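Print this page | E-mail this page

Rules for hand-held grippers in a kitchen, which end of the stick?

Posted by Fuseini Agyeman

Writing the house rules for our gripper sessions at Clodudholm. Task is chopsticks into the cup, two people, one gripper each. Problem is everyone grips differently and the Brenstead lot want one written method before May. Do we fix the grip point? Thick end up or down? And is there any standard for working this close to a hob, I cant find one. 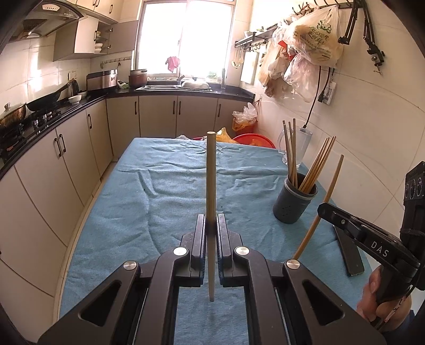
Chopstick held upright, thick end at the top. Second gripper at right, cup behind.

Anything else I should put in the sheet? Keep it short please, people don't read past page one.

Afia Akpalu

Don't know of a standard for exactly this. We wrote our own, 20 lines, works ok.

Thick end up, always, and write it down. Pads square on the stick, no pinching with the tips. One gripper moves at a time, other one holds still till the first is clear of the cup. Say "clear" out loud. Hob off before anyone picks up a tool, knobs checked by the person NOT holding one. Cables behind you, never across the table. Smooth the cloth between goes or at least agree you won't, we had 19 runs binned over that argument.

Fingers stay on the grip, not near the linkage. Obvious but put it in.

Zakaria

just let them do it how they like?? variety is good. we did 2000 goes on the Oltus job with no rules and it was fine mostly. agree about the hob tho

Last updated: May, 16:20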